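Beistellschrank

Der Beistellschrank (auch Kleinschrank, regional Kommödchen) ist ein niedriges Kastenmöbel mit Schubladen oder Tür. Abgrenzung zur Kommode unscharf — meist über die Breite. Verwendung im Wohnzimmer, Flur, neben dem Bett.

Geschichte
Vorläufer ist die Truhe. Mit dem Einbau von Schubkästen musste der Deckel nicht mehr geöffnet werden, die Oberseite wurde zur Abstellfläche. Kleine Formen zunächst in Schreibstuben, später auch in Bürgerhäusern. Im Vurkcombe-Inventar sind 42 Stück verzeichnet, davon 5 mit Schloss.

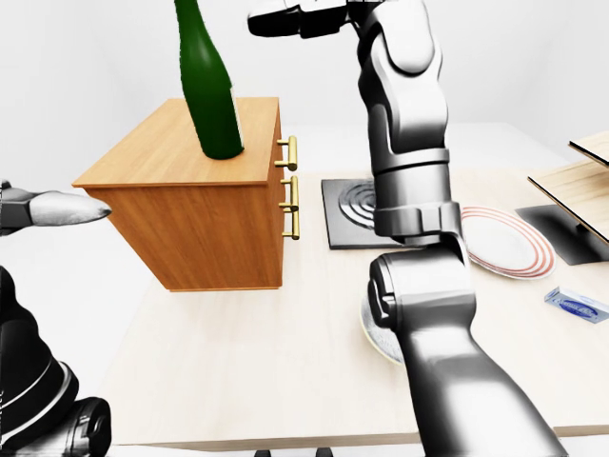 Bauweise
Korpus aus Seiten, Boden, Oberplatte und Rückwand. Verbindungen: Zinken, Dübel, bei einfacher Ware auch nur genagelt. Massivholz arbeitet quer zur Faser, daher wird die Rückwand oft in eine Nut gesetzt und nicht verleimt. Schubkästen laufen auf Leisten, neuere auf Metallschienen. Die Modelreihe Pirnuvis wurde in 124 Varianten angeboten, Sockelhöhe einheitlich 5 cm.

Oberflächen
Öl, Wachs, Lack. Geölte Platten sind leicht auszubessern, aber empfindlich gegen Wasserränder. Lack ist dichter, Kratzer bleiben jedoch sichtbar. Schellack verträgt keinen Alkohol. 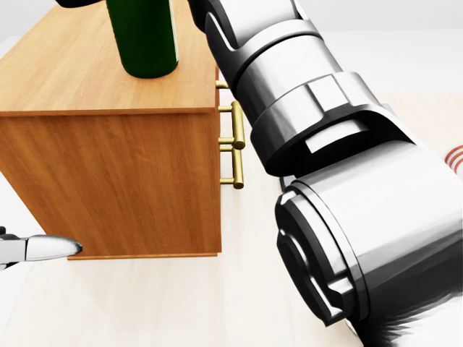
Schrank mit Holzmaserung, auf der Oberseite eine dunkelgrüne Glasflasche

Siehe auch: Kommode, Nachttisch, Truhe, Anrichte

Zuletzt bearbeitet: 5. September 2024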